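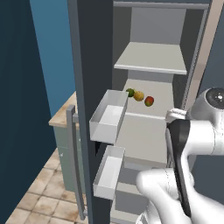 家庭や寮で廃棄される青果物のうち、購入時の品質ではなく購入後の保管条件に原因があるものの割合は、公的な統計の分類からは読み取りにくい。本報告は、学生寮Fenwoodの共用台所を対象に、青果物の保管位置と廃棄の関係を調べた課題研究の結果をまとめたものである。保管位置という語は、常温棚、冷蔵室の棚、下段の引き出し、扉側の収納の四区分を指す。扉側を独立した区分としたのは、図のように扉の内面に白い収納が上下に付く形式では、扉を開くたびにその収納が庫外へ出て、棚に置いた品とは異なる温度履歴を受けるためである。同じ冷蔵庫に入れた品を一括して「冷蔵」と記録する従来の調査票では、この差が失われる。

目的

本研究の目的は次の三点である。
(1) 共用台所における青果物の廃棄を、品目別、保管位置別、廃棄理由別に記録する。
(2) 保管位置ごとの温度と湿度を測定し、廃棄理由との対応を検討する。
(3) 寮生が追加の費用なしに実行できる保管区分の案を作成する。
食中毒の予防は目的に含めない。また、肉、魚、調理済み食品は傷み方の機構が異なるため対象外とした。

背景

収穫後の青果物は呼吸を続け、糖と有機酸を消費しながら水と二酸化炭素と熱を放出する。呼吸速度は温度に強く依存し、温度を下げれば消耗は遅くなる。この点だけを見れば、青果物はすべて凍結しない範囲でできるだけ低温に置けばよいことになる。しかし実際には、熱帯および亜熱帯を原産とする品目の多くが、凍結点より高い温度でも障害を起こす。低温障害と呼ばれるもので、症状は果皮の陥没、褐変、追熟不良、異味などである。マンゴー、バナナ、サツマイモ、キュウリ、ナスがこれに該当する。

低温障害の厄介な点は、症状の一部が庫外に出した後に現れることである。冷蔵中は外観に変化がなく、室温に戻した翌日以降に変色が進む場合がある。利用者は変色を「室温に出したために傷んだ」と解釈し、次回はさらに長く冷蔵する傾向がある。事前の聞き取りでもこの解釈は複数の寮生から得られた。

もう一つの要因はエチレンである。リンゴ、メロン、熟したバナナなどはエチレンを多く放出し、同じ空間に置かれた葉菜類の黄化や、ブロッコリーの花蕾の変色を促進する。密閉度の高い引き出しに果実と葉菜を同居させると、保湿の利点とエチレン蓄積の欠点が同時に生じる。家庭向けの解説では両者を別々に扱うことが多く、どちらを優先すべきかの判断基準は示されていないことが多い。

水分の蒸散も無視できない。葉菜類は表面積が大きく、気孔からも水を失うため、庫内の乾いた空気に包装なしで置くと短時間でしおれる。蒸散の速さは青果物の表面と周囲の空気との水蒸気圧の差で決まる。したがって、同じ温度であっても湿度の低い棚と湿度の高い引き出しとでは結果が異なる。

対象と期間

対象はFenwoodの一つの階にある共用台所である。台所には冷蔵庫が二台あり、いずれもIsaksson製の同一機種で、冷蔵室、下段の引き出し、扉側の収納を備える。常温棚は窓と反対側の壁に設置されている。利用者は18名で、全員に調査の趣旨を書面で説明し、同意を得た。調査は10月に開始し、試験期間と冬季休業の帰省期間を除いて実施した。休業期間を除いたのは、利用者が大きく減り、廃棄の主因が帰省前の一斉処分に偏るためである。

記録方法

廃棄の記録には台所の生ごみ容器の横に置いた用紙を用いた。記入項目は、品目、保管位置、包装の有無、廃棄理由、一部廃棄か全量廃棄かの別である。廃棄理由は、しおれ、カビ、軟化・腐敗、変色、発芽、所有者不明、その他から選ぶ方式とし、複数選択を認めた。記入者名の欄は設けなかった。予備調査で記名式を試したところ記入が減り、容器の中身との不一致が増えたことによる。

記入漏れを補うため、調査担当が一日一回、夜の片付けの後に容器の内容を目視で確認し、用紙にない品目を追記した。追記した記録には印を付け、集計では両者を区別できるようにした。追記分は保管位置が不明なものが多く、位置別の集計からは除外している。

重量は測定しなかった。生ごみは水分の付着が多く、皮やへたなどの不可食部と可食部の分離が現実的でないと判断した。件数による集計では、キャベツ半玉とミニトマト数粒が同じ一件となる。この制約は考察で改めて述べる。

温度・湿度の測定

測定にはClirarの小型データロガーを用いた。設置箇所は常温棚の中央、冷蔵室の棚の奥、冷蔵室の棚の手前、引き出しの内部、扉側の収納である。棚の奥と手前を分けたのは、冷気の吹き出し口に近い位置で局所的に温度が下がる可能性を確認するためである。ロガーは網状の袋に入れ、壁面に直接触れないように置いた。

測定前に全ロガーを同じ断熱箱に入れて一晩放置し、機器間の指示値の差を確認した。差は仕様書の精度の範囲内であり、補正は行っていない。湿度については塩飽和溶液による点検を一度行い、一台で高めの指示が見られたため予備機に交換した。

冷蔵庫の温度設定は二台とも4℃とし、調査中は変更しないよう扉に掲示した。霜取り運転による温度上昇は機種の動作として避けられないため、除外せずにデータに含めた。

集計の結果

有効な廃棄記録は126件であった。品目別では葉菜類が最も多く、次いで果実、果菜類、根菜類の順となった。葉菜類の内訳ではレタスとホウレンソウが上位を占め、いずれもしおれを理由とするものが中心であった。果実ではバナナの変色とマンゴーの追熟不良に関する記述が目立つ。マンゴーは件数自体は少ないが、廃棄された品のほぼすべてが、未熟な段階から冷蔵室の棚に置かれていた。

廃棄理由別では、しおれと軟化・腐敗が上位にあり、カビがこれに続いた。所有者不明を理由とする廃棄は予想より多く、保管条件の影響とは別に扱う必要がある。所有者不明で廃棄された品には、外観上の異常が記録されていないものも含まれていた。

保管位置別に見ると、冷蔵室の棚に置かれた葉菜類の廃棄は、引き出しに置かれた葉菜類より多かった。ただし、保管された総数に対する割合は求めていない。棚に置かれる葉菜が単に多かった可能性があるため、この比較だけで棚が不利であるとは結論できない。そこで包装の有無を併せて集計したところ、棚で廃棄された葉菜類の大半は包装なし、または開封した購入時の袋のままであった。

温度と湿度の結果

冷蔵室の棚の奥は設定温度に近く、変動も小さかった。棚の手前は扉の開閉に追従して上昇し、夕食の時間帯には元の温度に戻る前に次の開閉が起こる状態が続いた。扉側の収納は測定位置の中で最も変動が大きく、同じ時間帯の上昇幅も棚の手前を上回った。一方、夜間には棚の手前と扉側の収納の差はほとんど見られない。

引き出し内部の湿度は、内容物が多いときにおおむね80%で推移し、内容物が少ないときは明らかに低下した。引き出しの保湿機能は、外部から水分を与えるものではなく、内容物から蒸散した水分を逃がしにくくするものである。ホウレンソウ一束だけを入れた引き出しでは、湿度が上がるまでにその束自体が相応の水分を失うことになる。

常温棚の温度は調査の前半で高く、後半で低かった。後半には暖房の運転による昼夜差が大きくなり、湿度も低下した。常温棚のタマネギとジャガイモの発芽は前半に集中しており、温度の推移と矛盾しない。

包装条件の比較

記録調査とは別に、包装の効果を確認する小規模な比較を行った。同じ店舗で同時に購入したコマツナを三群に分け、包装なし、湿らせた紙で包んだもの、Brotardの保存袋に入れたものを、いずれも冷蔵室の棚の奥に置いた。評価は葉の張り、黄化、軟腐の有無について、調査担当二名が独立に行い、一致しない場合は低い方の評価を採用した。

包装なしの群は最初にしおれが現れ、葉柄の弾力も失われた。湿らせた紙の群は葉の張りがよく保たれたが、紙が乾いた時点から差が縮まった。保存袋の群は張りが最も長く保たれたものの、袋の内面に結露が生じ、水滴に接した葉に軟腐が見られた。袋の口をわずかに開けた追加の試料では結露が減り、軟腐は観察されなかった。追加の試料は反復がなく、参考値として扱う。

市販の保存袋にはエチレン吸着をうたうものがあるが、本比較の設計では、吸着の効果と単純な保湿の効果を分離できない。分離には、同じ透湿度で吸着材を含まない袋が必要である。

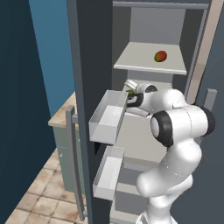

保管区分の案

以上の結果と文献上の適温に基づき、次の区分を作成した。区分は品目名ではなく、主たる劣化の要因によって定めている。

乾燥に弱い品目
葉菜類、アスパラガス、ハーブ類。包装したうえで引き出しに入れる。引き出しの内容物が少ない場合は、湿らせた紙で包んでから口を緩めた袋に入れる。

低温に弱く、追熟を要する品目
未熟なマンゴー、アボカド、バナナ、キウイフルーツ。常温棚で追熟させ、食べ頃になった後に必要な場合のみ冷蔵室の棚に移す。キウイフルーツは低温障害を起こしにくいが、未熟な状態での管理が共通するためこの区分に置いた。

低温に弱く、追熟を要しない品目
キュウリ、ナス、オクラ。冷蔵室の棚の手前に包装して置き、早めに使う。長期の保管には向かない。

エチレンを多く出す品目
リンゴ、メロン。単独で袋に入れ、口を閉じる。葉菜類と同じ引き出しに入れない。

常温で保管する品目
タマネギ、ジャガイモ、サツマイモ、カボチャ。通気のある容器に入れ、ジャガイモは遮光する。タマネギとジャガイモは容器を分ける。切断後は包装して冷蔵する。

扉側の収納には青果物を割り当てなかった。瓶詰、調味料、飲料など、短時間の温度上昇の影響が小さいものに限る案とした。レモンなど皮の厚いかんきつ類は許容できると考えられるが、例外を設けると掲示が複雑になるため省いた。

掲示の作成

区分案は一枚の表にまとめ、冷蔵庫の扉の外側と常温棚の横に掲示した。初稿では適温を数値で示したが、寮生からは温度より置き場所を書いてほしいという意見が多く、数値を削除して位置名のみとした。所有者不明への対策として、部屋番号と入庫した月日を書く粘着紙を扉の横に備え付けた。粘着紙は結露した袋に付きにくく、途中から紙製の荷札に替えている。

掲示後の廃棄件数については、掲示の時期が調査の終盤に重なり、前後を比較できる期間を確保できなかった。掲示の効果は本報告では評価しない。

考察

廃棄の多い葉菜類については、保管温度よりも蒸散の抑制が支配的であったと考えられる。棚の奥の温度は葉菜類の適温から大きく外れておらず、それでもしおれを理由とする廃棄が多かった。包装比較の結果もこの解釈を支持する。ただし、包装比較はコマツナのみで行っており、結球するレタスや、細い葉をもつハーブ類にそのまま適用することはできない。

エチレンの影響については、リンゴと同じ引き出しに入っていた葉菜類で黄化の記述が見られたものの、件数が少なく、購入からの経過日数も記録していない。因果関係の判断は保留する。記録用紙に購入日の欄を設けなかったことは、本研究の設計上の不備であった。

マンゴーの追熟不良は、低温障害の文献記述と整合する。もっとも、購入時の熟度が不明であり、未熟なまま収穫された果実がもともと追熟しにくかった可能性は残る。同一ロットの果実を常温と冷蔵に分ける試験を行えば検証できるが、費用の都合で実施しなかった。

件数による集計の影響も考慮する必要がある。葉菜類は少量ずつ何度も捨てられるため件数が増えやすく、カボチャや大型の果実は一件あたりの量が多い。重量で集計した場合、品目の順位は入れ替わる可能性がある。

想定される質問

中間発表で出された質問のうち、本文で十分に扱えなかったものについて補足する。

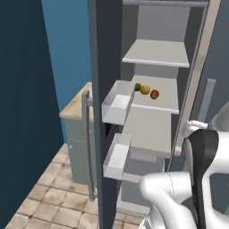

冷蔵庫の設定温度をさらに下げれば、葉菜類の廃棄は減るか。

設定温度の引き下げだけでは効果は小さいと考えられる。本調査の葉菜類の廃棄はしおれが中心であり、その抑制には包装と湿度の寄与が大きい。加えて、設定を下げると棚の奥で凍結が起こるおそれがあり、キュウリやナスでは低温障害の危険が増す。

野菜を洗ってから保存するのは適切か。

品目と水切りの程度による。洗浄は土や表面の付着物を除くが、水滴が残ると軟腐の原因となる。葉菜類を洗って保存する場合は、水を十分に切り、乾いた紙を袋に入れて余分な水分を吸わせる。ベリー類とキノコ類は使用直前に洗うか、拭き取りにとどめる。

一度しおれた葉菜は水に浸せば元に戻るか。

軽度であれば張りは回復する。しおれの初期は細胞の膨圧が下がった状態であり、切り口を更新して冷水に浸すと吸水する。組織が損傷した段階では吸水しても食感は戻らず、軟腐が始まっているものは廃棄とする。

今後の課題

次年度に引き継ぐ課題を以下に記す。
(1) 記録用紙に購入日と購入時の熟度の欄を追加する。
(2) 保管中の青果物を定期的に棚卸しし、保管位置別の廃棄率を算出する。
(3) エチレン吸着材の有無のみが異なる袋を用意し、複数の葉菜で比較する。
(4) 掲示の前後で同じ長さの観察期間を設ける。
(5) 別の階の台所を対照とし、季節による変動を差し引く。

データロガーの生データと廃棄記録の集計表は、記入者を特定できる記述を除いたうえで研究室の共有フォルダに保存した。予備機に交換した湿度計のデータは、交換前後を別ファイルとしている。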